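Jan 22, 2023
By Iason Drakos

The Zokcombe test kitchen of Kuvudura has used white tables for ten years. The product developer who runs the bench there, and who prefers to be quoted by role only, regards the colour of the work surface as part of the method.

"Browning is judged by eye before it is judged by anything else," she says. "On a dark top, a pale sponge looks paler than it is. On white you get the true difference between the body and the ridges."

The surface is matt. A gloss top was tried in April and given up within 22 days, as reflections from the ceiling lights fell across the samples. Plates are coloured, so that a cream crumb does not merge with the table, and have a raised rim to hold flakes and glaze.

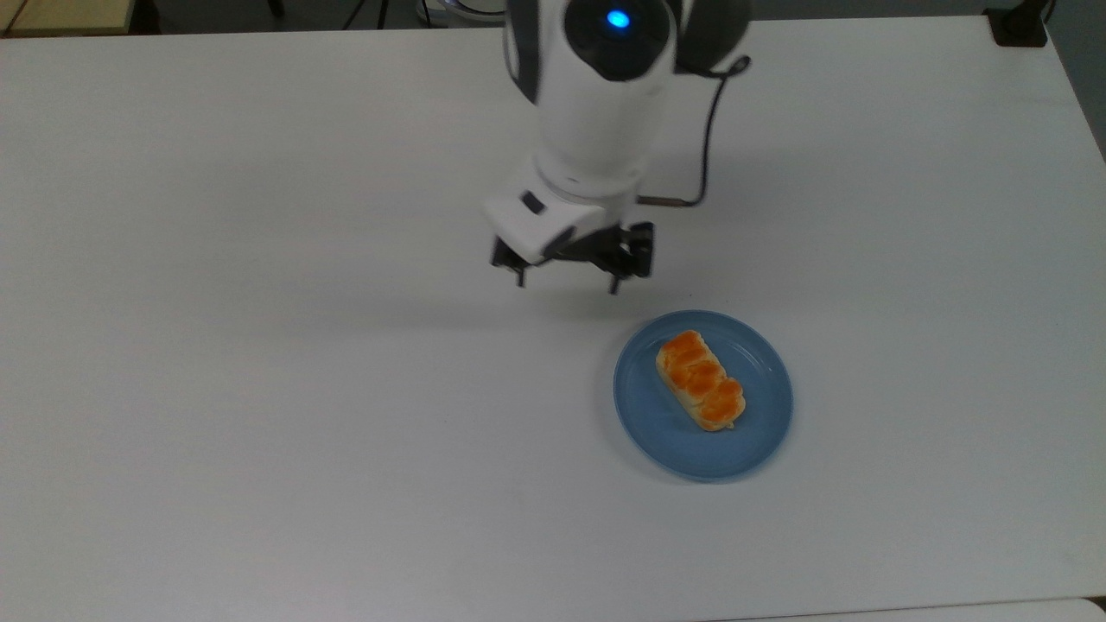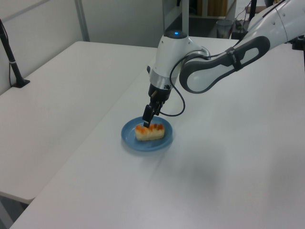 The white table at Zokcombe. The second picture also shows a sample with a browned or glazed, ridged top on a blue plate.

Each assessment deals with one piece. It is placed with clear space on all sides - neighbouring samples throw shadows and invite comparison. The trimmed weight is 200 grams for the range known internally as Harb. Sillus, the larger format, is cut at 400 grams and needs a wider plate.

"The peaks are the difficult part," the developer says. "They colour first. If you bake until the valleys look right, the tops are too far gone. We lowered the ridge height twice before the recipe was fixed."

Handling is the other concern. A soft body marks easily along its upper edge, and a mark there is scored as a fault even when the crumb beneath is sound. Pieces are therefore rested for ten minutes before anything touches them.

Work on the glaze continues. The present version contains less sugar than the last, and she expects to change it again before the Sillus format is signed off.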